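Nassar Children's Museum, Cultside
Learning Sheets for Ages 8 to 11
Sheet 14: Ladders, Racks and Frames

Words in this sheet: rod, crossbar, rail, clip, load, transparent, translucent

What is a frame?

A frame is a set of parts joined together so that they hold a shape. Your bed probably has one. So does a bicycle, a window, a tent and the swing set at the park. Some frames are hidden. The walls of many houses have a frame inside them, covered over so that you see only a smooth, painted surface.

Many frames are made mostly of long, thin parts. Long, thin parts are useful to builders because they reach a long way without using much material. A solid block of wood as tall as a door would be very heavy to carry. Two poles of the same height, with a few short bars between them, can be carried under one arm.

In the Small Structures Room at the Nassar Children's Museum, visitors build frames on tabletops. This sheet explains the ideas behind that work. It may be read before a visit, after a visit, or at home or school without any visit at all.

The parts of a ladder

A ladder is one of the oldest and simplest frames. It has two long sides and a number of short bars that run from one side to the other. On a ladder the long sides are often called rails, and the short bars are called rungs. On other frames, the short bars are usually called crossbars.

Each kind of part has its own work to do. The long sides decide how far the frame reaches. The crossbars keep the long sides at the right distance from each other. Without crossbars, the two sides could drift apart or fall together. Without sides, the crossbars would be a pile of short sticks.

Try this with four pencils and some modeling clay. Lay two pencils side by side on a table, with a gap between them. They roll when you push them. Now lay the other two pencils across the gap and press a lump of clay over every place where the pencils touch. Push one of the long sides again. All four pencils should move together, as one object.

The same shape has many names

If you look for the ladder shape, you will find it in many places. A towel rack may have it. A railroad track has it, with two steel rails and many ties lying across and beneath them. A cooling rack for cookies has many thin wires running one way and a few thicker ones running the other way. The back of a wooden chair may have it too.

People give these things different names because they use them for different jobs. A ladder is for climbing. A rack is for holding things, and often for letting air reach them. A track guides wheels. The person who draws the plan must think about the job first and the shape second. A rack for cookies would make a very poor ladder.

Joining the parts

The place where two parts meet is called a joint. Joints need careful planning. When a small frame comes apart, the joint is a good place to look first.

There are many ways to make a joint. Wood can be nailed, screwed or glued. Metal can be welded, which means it is melted together. Rope can be tied. In toys and building kits, plastic parts are often joined by clips. A clip bends a little as a part is pushed into it and then springs back to hold that part in place.

Clips have two advantages. They need no glue, and many of them can be opened again. A builder who has made a mistake can take off one crossbar, move it along the rod and clip it on somewhere new. There is a disadvantage as well. A clip that has been opened many times may become loose, and a clip that is forced the wrong way can snap. In the Small Structures Room we ask visitors to press a clip straight on, using the flat of the thumb.

You may also see small holes or windows molded into plastic parts. Holes can have several uses. Some let another part slide in. Some make a part lighter, and some help a stiff piece bend just enough to grip.

Rods and channels

A rod is a long, narrow part. Some rods are round and some have flat sides. A rod resists being pulled very well. It is not as good at resisting a sideways push, as you can find out by bending a dry stick of spaghetti.

A channel is a long part with a groove running down it, like a gutter on a roof. Folding a flat strip into a channel makes it much stiffer. You can test this with a sheet of paper. Hold it by one short end and it droops. Fold up both long edges by the width of a finger and hold it again. The paper weighs the same as before, and yet it stands out nearly straight.

A channel can also be a path. Doors, drawers and curtains often slide in channels, which keep them from wandering to one side.

Seeing through a part

Some plastic is transparent, which means that you can see clearly through it. Some is translucent. Light passes through a translucent part, but things behind it look blurred or cloudy. A part that lets no light through is called opaque.

Transparent parts are pleasant to build with because they let you look inside the joints. They can also be surprisingly hard to find on a white table. If you have lost one, lower your head until your eyes are level with the tabletop and look for a bright line along an edge. Edges bend the light, and a clear part may seem to have a faint color there even when the plastic itself has almost none.

Parts in a strong color, such as red, are easier to follow with the eye. Builders sometimes choose one color for the long parts and another for the short parts so that the plan is easy to check.

What a frame can hold

Anything a frame holds is called its load. A load may be heavy or light, and it may rest in one spot or be spread out evenly.

Suppose that you have built a small rack and want to know whether it can hold 200 grams. Begin with much less. Place one small object, such as a rubber eraser, near a joint and watch the crossbar. Then move the eraser to the middle of the crossbar and watch again. A crossbar bends most easily in the middle, far from its supports. Add more weight a little at a time and stop when you see the bar bend.

Light objects are good for early tests. Toy food, empty boxes and folded paper all work well. Please do not test a frame by standing or sitting on it.

A frame to plan at home

Draw two long lines on a sheet of paper. Decide what the frame will hold and write this at the top of the page. Then draw in the crossbars. If the load is made of small things, the crossbars must be close together or the things will drop through. If the load is one large thing, two crossbars may be enough.

Mark each joint with a dot. Count the dots, and you will know how many clips or lumps of clay to set out before you begin.

For teachers and families

Copies of this sheet are kept at the Guner Street entrance and in the Utura Reading Room. School groups may ask for the larger print edition when they book. The companion sheet on bridges and arches will be ready in October.

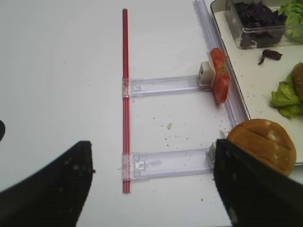

Children are welcome to bring their drawn plans to the Small Structures Room, where paper and pencils are kept on the low shelf beside the door. Finished plans may be taken home or left in the tray for other builders to try.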